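The Cool Side of the Bed

Bernadette Madigan sleeps on a mat and blames October for it.

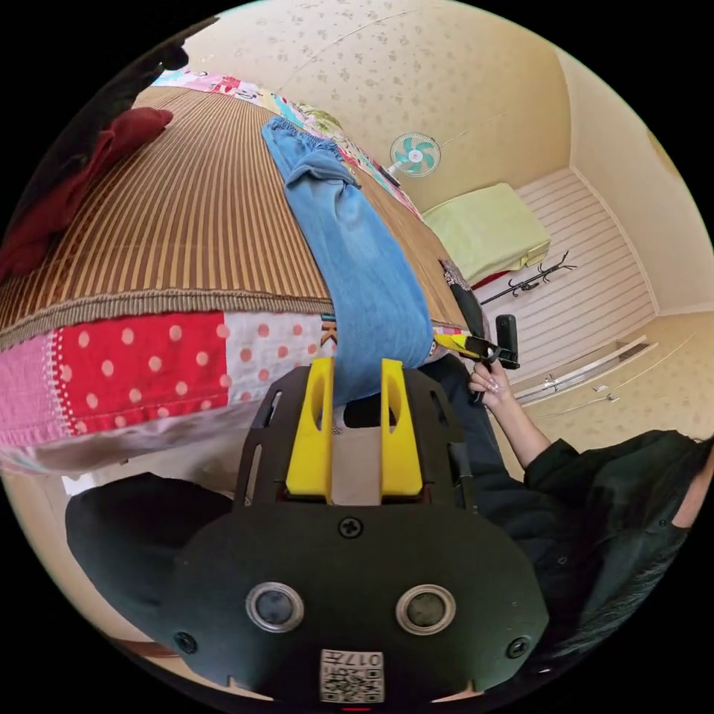
The striped mat, with the patchwork quilt hanging out from under it.

"People assume it's uncomfortable," she says. "It is, for two nights. After that a plain sheet feels like being wrapped in toast."

The quilt is another matter. She pieced it over nearly 45 evenings, polka dots included, and has no plans to make a second. "I like red. I don't like sewing red to pink at eleven at night – I said things to that needle."

Does she ever put the mat away for winter? "I buy thicker socks."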